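List: Fostville Community Gardens
Date: 2 March 2020
Subject: Re: Carrots at the Flullwood plots

The Fostville secretary wrote:
> Plots 2 and 10 have had another poor go with carrots. Forked roots,
> patchy rows, and one bed that never came up at all. Both were sown
> straight after the compost went on. Is it worth trying again before
> the cold or should they leave it until September?

I'd try again now. There is still enough warmth in the soil at Flullwood, and the autumn sowing has been the better one for me most years. A September sowing is fine too but then you are watering through the spring winds.

The compost is the likely cause of the forking. Carrots do better in a bed that was fed for the previous crop, so put them where the sweet corn or the zucchini came out and leave the fresh stuff for the brassicas. Dig to a fork's depth and take out any stones. The bottom beds near the creek are heavy clay and I wouldn't bother there unless it's one of the short round types.

For the patchy rows, it's nearly always the top of the soil drying out. I water the drill first, sow, cover with a bit of sieved soil and lay damp hessian over it. Check under the hessian every morning from day five and take it off as soon as you see green. If you leave it on they go leggy and fall over.

Seed needs to be fresh. There is a 500 gram tin of Flumach in the shed, opened last season and kept dry, and anyone can take a spoonful. Please put the lid back on properly. The older packets in the drawer should go in the bin.

Thin to 2 cm when they're small and again later on. The second lot of thinnings are big enough for the kids' lunches.

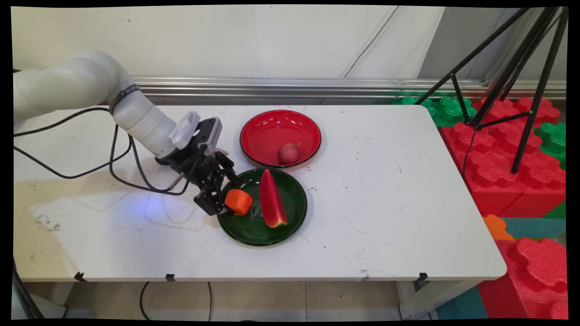
Ndlovu replied that the hessian worked in the top beds but the slaters got in under it at the bottom end, and that an old plank propped up on two bricks did the same job with less trouble. The plank has to be lifted in the evening if it's been hot.

I haven't tried the plank. There are a few behind the tank if plot 10 wants one. The tap on that side is still dripping, so turn it off at the main when you leave.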